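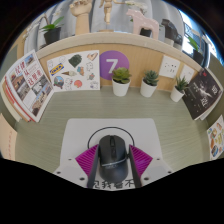
STUDENT PROJECTS / WORKPLACE STUDIES

Desk 7: a short report on a small desk

Submitted 14/06/2024

Our brief was to pick one shared work surface and find out what makes people want to sit at it. Other groups chose libraries and cafés. We chose a partitioned desk, on the grounds that it was near the kettle.

The desk has a pale green top with a fine grain running across it, and panels that shut out most of the world. A purple disc with a white 7 marks it. There are three succulents at the back, a black mouse, power sockets, and more printed matter than anyone doing spreadsheets could want. We began in February with a survey, which got 145 replies out of 400 sent. One reply was a lunch order.

People were asked what they would keep if they could keep only one extra thing on a shared desk. Plants won easily. Sockets came second, which says something about how charged our laptops are. Books came last, although several people said they liked having them in sight as long as no reading was involved.

We then tried different arrangements of the loose items. The plants are small enough to go along the back without getting in the way of an elbow. The mouse pad was harder. It is square, white and has a line drawing on it, and put down straight it looks like a form waiting to be signed. At an angle it looks as if somebody works there. We spent most of an afternoon on this and would like it reflected in the mark.
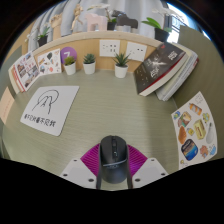
What we tried with the books

The second half of the project dealt with books and cards. Our reference was the Bolesport layout from the course reader, which keeps the middle of the desk clear and pushes everything printed out to the edges. The Kalniņš layout does the opposite and we gave it up after one morning, having lost a pen, a ruler and our tempers.

Books standing at both back corners made the desk feel more closed in, and most of our testers liked that. They also lean. We had budgeted for bookends from Nilico, but the order came to almost 100 pounds and the department declined, so the books hold each other up as best they can.
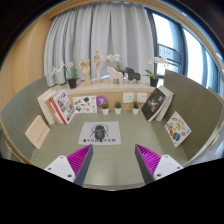 The illustrated booklet gave us more trouble than anything else. Testers picked it up, read it, and put it back somewhere new, and we rearranged it so often that it has its own page in our log. A plain cover would have been ignored.

We scored each layout in Tudico, which produces very handsome charts from very thin data. The clear-middle layout came out ahead on comfort and on "would sit here again". It did badly on "feels like mine", and the comments mostly blamed the missing plants.

If we did the project again we would test plants and books together for longer, write a shorter survey, and agree beforehand who was allowed to move the mouse pad. The full log and the survey questions are in Appendix 3.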